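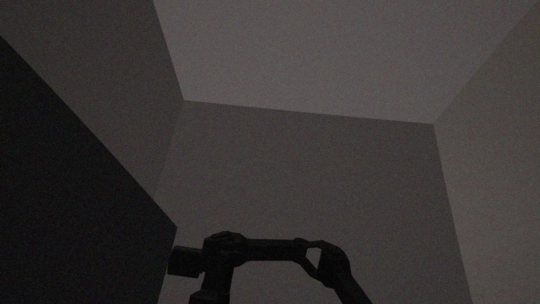 Simulation runs pick up at Lurkthorpe

The arm team has been collecting practice examples in simulation since September, and the set now stands at 427 accepted episodes. The target for this round is 600.

Each episode is one attempt at a short task, driven by a person from the desk and saved with the joint positions, the gripper state and the rendered views. The learning system trains on the accepted ones only. Perihan Bozkurt goes through the new batch every morning and marks each attempt keep, redo or drop.

Of the last batch, 23 were dropped. Most had long pauses at the start, where the operator was still getting set before moving the arm. Please start recording when you are ready to move, and stop once the arm is back at rest.

The dim gray room, called Idel in the scene menu, stays in use for now. It has bare walls and low light, and we want plenty of examples from it before moving on to Carbone, which has brighter lighting and more clutter. Low camera angles are still short. If you have a free slot, pick one of those from the list first.

Saving an episode can take up to 34 seconds on the older workstations. Wait for the file to finish before you reset the room, or the last part of the motion is lost.

Torberg, the new playback tool, is installed on both desks. Operators can use it to check their own runs before sending them in. Questions about marking go to Perihan.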